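Keep the Reading Room Open After Five

By Rosalind Whitlock

The Nustbridge Public Library has kept a reading room on its second floor for 70 years. For most of that time the room stayed open until nine in the evening, and a resident who finished work at six could sit at a table, read a newspaper or a technical manual, and go home with something learned. Under the proposal now before the city council, the room would close at five from November onward. The lending desk on the ground floor would remain open as it is today. The council's briefing paper describes the change as modest. I believe it is a serious mistake, and I would like to set out why.

I write as a former member of the library's advisory board, on which I served two terms. I hold no position with the library now, and the opinions here are my own.

What the proposal says

The briefing paper runs to a few pages and rests on one main claim, namely that evening use of the reading room is low. In support it gives a single figure. According to the paper, the room recorded 2494 evening visits over the year under review. The authors set this beside the much larger number of daytime visits to the building as a whole and conclude that evening staffing is poor value.

The comparison is not a fair one. Daytime visits to the building include every person who returns a book, collects a hold, uses the restroom or brings a child to story hour. Many of those visits last a few minutes. A visit to the reading room is of another kind. People who climb the stairs in the evening usually stay for an hour or more, and a good number stay until the lights are lowered. To weigh one against the other as though they were the same unit is to misjudge what the room is for.

The paper also leaves out how visits are recorded. The door counter on the second floor was out of service for part of the year, a fact noted in the library's own annual report and missing from the briefing. Whatever the true figure may be, it is higher than the one the council has been given. I would ask that the council request a corrected count before it votes.

Who uses the room in the evening

Public institutions tend to hear from people who can attend a meeting at two in the afternoon. Evening readers are, almost by definition, people who cannot. They work in the distribution yards on the east side, in the hospital laundry, in kitchens and in offices. Some are preparing for licensing exams. Some are learning to read English well enough to follow a lease. Others simply live in crowded homes and want quiet.

Gülizar Uçar spoke to the advisory board during my second term. She had come to Nustbridge with a degree in chemistry that no employer here would recognize, and she studied for her certification in the reading room over two winters while working mornings at a bakery. She told the board that she could have borrowed most of the books and taken them home. What she could not take home was the table, the silence and the reference librarian who knew where the state rules were kept. She now teaches at the community college and sends her own students upstairs.

I do not offer her account as proof of anything beyond itself. A single success does not settle a budget. It does show the sort of use that a door counter cannot record, and it should give the council some pause before it treats one visit as equal to another.

The argument from screens

A second argument has been made in public comment, though it does not appear in the briefing paper. It holds that reading rooms belong to an earlier period, and that anyone who wishes to learn a subject can now do so at home on a telephone.

There is some truth in this and it should be granted. A great deal of material that once had to be fetched from a shelf can be found in seconds. The library itself has responded sensibly. It has reduced its bound periodicals, expanded its online subscriptions and stocked the open shelves with current works on trades and technical subjects. A reader who once came for the almanac may now come for a guide to electrical code, bookkeeping or medical billing, with pictures and diagrams that are hard to follow on a small screen.

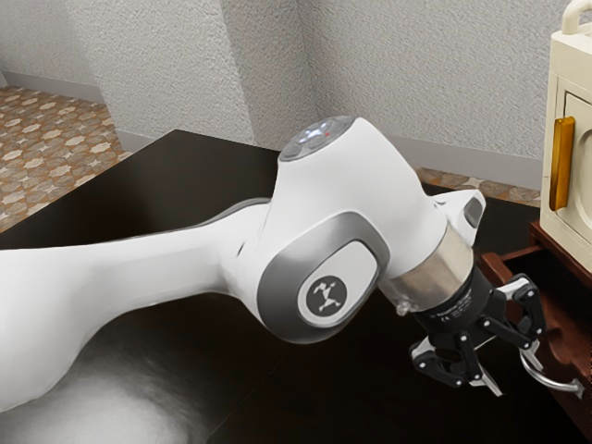 The cost of what is behind the paywall

Much of the most useful technical material is still not free. Trade standards, legal databases and professional journals are sold by subscription, often at prices no household could meet. The library pays for several of these, and under the terms of its licenses a number of them may be used only on terminals inside the building. Those terminals are in the reading room. When the room closes, they close with it.

This point deserves more attention than it has received. The city will go on paying the same subscription fees whether the terminals are available until five or until nine. Under the proposal, residents who work during the day will help to pay for these resources through their taxes and will have no practical way to use them. Residents with free afternoons will see no change. I doubt that any member of the council would defend such an outcome if it were put plainly, and I suspect it was simply overlooked.

Home internet service is also less common in Nustbridge than is often assumed. In the older blocks near the Ostrowski Building, many tenants rely on a mobile plan with a monthly limit. For these residents the advice to study at home is not very helpful.

What would be saved

The saving named in the paper comes from two part-time positions, each with evening hours only. The heating and lighting of the building would continue in any case, as the ground floor is to stay open. The cleaning contract would not change. The security arrangement, which covers the full building until closing, would not change either.

Harriet Gallagher held one of those evening posts until her retirement last spring and has described the work in a letter to the council. Her duties were wider than the job title suggests. She helped patrons with benefit forms, showed new readers how the catalog worked, kept order on the rare nights when that was needed, and shelved the returns that the daytime staff had no time to finish. If the evening positions are removed, this last task at least will fall to someone else, at daytime rates. The paper makes no allowance for it.

I accept that the city must find savings. The past few budgets have been hard, and the library cannot expect to be spared while the parks and the road crews are cut. My objection is to the choice of this saving over others that would do less harm. The advisory board put forward 4 alternatives before the briefing paper was written. They included a shorter Saturday morning, which is by common agreement the quietest part of the week, and a shared purchasing arrangement with the library in Galwood. The briefing paper discusses none of them.

The example of Galwood

Galwood faced a similar decision some years ago and took the course that Nustbridge is now considering. Its reading room closed early, use of the room fell in the daytime as well as the evening, and the lower figures were then used to justify closing it entirely. The space is rented out for storage today.

Ingrid Crenshaw sat on the Galwood library board throughout that period. In a talk to our own board she was careful to say that no one had planned the result. Each step looked reasonable on its own. Patrons who found the door locked one evening did not try again the next, and they did not return on their days off either, having formed the view that the library was no longer meant for them. She said the habit of using a public building is slow to form and quick to lose.

Her brother, Darnell Crenshaw, who ran the adult literacy program there, told me the program moved to a church hall after the closure and lost half its tutors within a year. The hall was warm and the hosts were generous. It had no books.

Nustbridge is a larger town than Galwood, and events here need not follow the same path. Still, the risk is real, and it is one the council can easily avoid.

A reasonable way forward

I would urge the council to take the following course. First, it should postpone the vote until the visit figures have been corrected and the building licenses reviewed. Second, if a reduction in hours proves unavoidable, it should keep the reading room open late on at least 2 evenings each week, fixed and well advertised, so that working residents can plan for them. An evening that can be relied upon is worth more than several that come and go with the staffing schedule.

The council might also invite the Flindus Foundation, which paid for the refurnishing of the room, to say whether its gift was made on the understanding that evening access would continue. I have seen correspondence that suggests it was. The matter should be settled before any decision is taken – it would be awkward to settle it afterward.

The public hearing will be held in the council chamber at 7 p.m. Written comments may be left at the lending desk or mailed to the city clerk, and they carry the same weight as remarks made in person. Residents who use the reading room in the evening, or who once did, are encouraged to submit one.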